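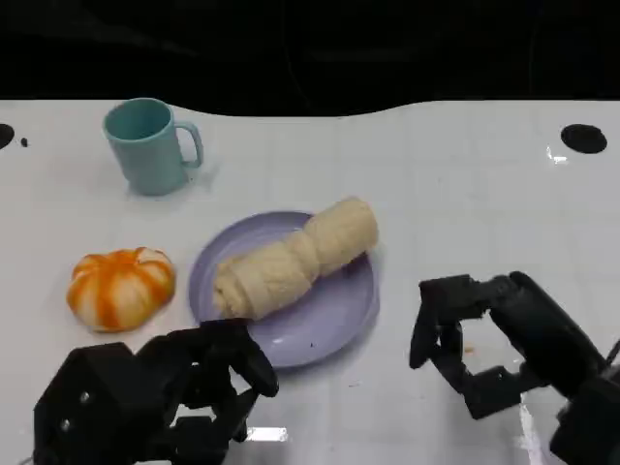
Breakfast set, second layout. Teal mug, pumpkin bun, lavender plate, bread twist.

Tuesday, August, 9:40

Second layout is up and I like it so much more than the first one. Yesterday's had the gray plate and the tall glass, and all of it just sat there looking like a dentist's waiting room. Swapping in the lavender plate did most of the work. I had my doubts about lavender under bread (Shalini has been pushing it since the spring and I have been dragging my feet) but beige on pale purple is lovely. The bread looks warmer and the plate looks cooler, and neither of them has to shout.

What's in the set as of this morning: the teal mug, the pumpkin bun, the lavender plate, the twist. Napkin is out. Spoon is out for now, Akash wants it back, see further down.

Plate
Lavender, round, shallow rim. It measures 224 mm across, same as the gray one, so the Rawat box insert still fits and we don't have to recut anything. Hooray. The rim takes a soft highlight along the lower right and that's plenty to tell you there is a rim. I'd been thinking of asking for a darker edge line and I'm dropping that idea.

There's a tiny dark speck low on the plate, just in from the front rim. Didn't notice it until I looked at the picture. Crumb, pit in the surface, bit of grit, don't know yet. To do: wipe it and see. If it stays put, mark the plate B and take another from the shelf. Khanyisile, if you unpacked that box, were there others like it?

Twist
The star! I love this thing. The spirals run the whole length and the lower left end is coiled up tight, with the folds pressed together in layers, and you get a completely different texture there than along the rest. I laid it corner to corner, so to speak, lower left to upper right, and the upper right end pokes out a little past the rim. Seema's first comment was that it doesn't fit. My feeling is that a bread that hangs over its plate looks generous, and a bread that fits its plate exactly looks like it was ordered from a catalog. We went back and forth on this for a good while over coffee and she is not convinced. She'd like to try it with the Doltura platter, the oval one. Fine by me, I'll do both and we can put the prints next to each other.

One thing I do agree with her on: the end that hangs over should point away from the person eating. Turn it the other way and you keep wanting to nudge it back with your sleeve. So, orientation for the setup card: tight end near and to the left, loose end far and to the right.

Pumpkin bun
Creamy white with bold orange streaks along the ribs, pale in the middle of the top where they all meet. Very cheerful. It's the only strong color on the table and it knows it. I had it on the plate beside the twist at first and the two fought the whole time, so it moved off to the left and sits straight on the white. Much better. It reads as the second course, or as the thing you're saving for later.

Rajkumari asked whether it's too much of a fall item for a breakfast set that goes out in August. Fair question. The set will be on the shelf at Triltlow through October though, and by then people will be glad of a pumpkin. And if it does look out of season in the first weeks, well, so does every store window in the country.

If we ever want a calmer version, the plain bun from the Miltar tray is close to the same size and would drop right in. Note to self: try it before saying no to it. I always say no to the plain bun.

Mug
Pale teal, matte, slight taper, loop handle. Upper left, behind the bun. Handle turned to the right so that it curves in toward the middle of the table. I tried the handle to the left, and the mug seemed to be leaving. Tried it pointing at the viewer, and then the handle disappears into the body and you have a cup. Right it is.

The inside looks a shade darker than the outside when you're looking down into it, which helps a lot, you see at once that it's a mug and that it's open. I was going to put something in it (cocoa? a folded tea bag with the tag hanging out?) and I'm leaving it for now. The shadow underneath is soft and gray and falls to the lower right, and it does a good job of keeping the thing planted on such a bright surface.

Teal and lavender together, by the way, are a great pair. Shalini pulled card 269 out of the swatch drawer and held it next to the mug, and it's nearly a dead match, so that's the number to write on the order. Not 100, which is what I had penciled on the old sheet and which turned out far too green when I looked at it in daylight by the window. Crossed out in red so I don't do it again.

Surface
White tabletop, glossy, with the faint grid lines. I was ready to throw a cloth over it and I'm glad I didn't. The lines are so light that they give you something to place things by and then they fade away behind the food. The gloss is a bit of a nuisance for fingerprints. Wipe with the dry cloth right before, every time, and don't use the blue spray, it streaks.

Spacing
Everything is left and center, in a loose bunch, with more air on one side than the other. I tried to even it out and it immediately looked like a chart. The bunch feels like somebody's breakfast. What I'd still fix:

– bun and mug a touch closer together, they're related and should look it
– plate can stay exactly where it is, please nobody move the plate
– if the spoon comes back, it goes on the right and lies straight up and down

11:15

Akash came by and made his case for the spoon. His point is that a table with a mug and no spoon looks unfinished, and he's set enough tables for the Triltlow people to have earned an opinion. My point is that neither of these breads needs a spoon. We agreed that he gets one try after lunch with the short one, the one with the rounded handle. I'm also going to let him try the spoon inside the mug, which I didn't tell him I'd already thought of and quite like.

He also thinks a pat of butter on a tiny dish would be good. Yes! Why didn't we think of butter? Yellow would sit so well between the orange and the beige. We have the little dish, we don't have butter that looks like anything. Seema has a friend at the Rawat counter who might. Asking today.

2:30

Tried the spoon. On the right, short one: too shiny, eye goes straight to it. In the mug, leaning: really nice, gives some height back there where it was a bit flat. Akash is insufferable. Spoon in mug goes on the list of variants.

Tried the Doltura platter as well. The twist fits on it end to end with room to spare and I have to admit it looks tidy. Too tidy for me, Seema loves it. Prints of both are on the corkboard by the sink, stick a pin in the one you prefer before the end of the day and sign your pin, please, the last vote had more pins than people.

Wiped the plate too. Speck came off, it was a crumb. Plate stays A.

For the setup card, draft wording (Rajkumari to check, she's the one who has to follow it with 12 sets to lay out in a row):

Plate in the center. Twist across it, tight end near left, other end past the rim at far right. Pumpkin bun to the left of the plate, directly on the table. Mug behind the bun, open end up, handle to the right. Wipe the surface first.

Still open: butter, spoon, platter or plate, plain bun trial. Mug order can go out with 269 on it as soon as Shalini has had a last look by daylight. Leaving the layout standing overnight so Khanyisile can see it in the morning when the light comes in low. She's never seen the lavender with bread on it and I want to be there when she does.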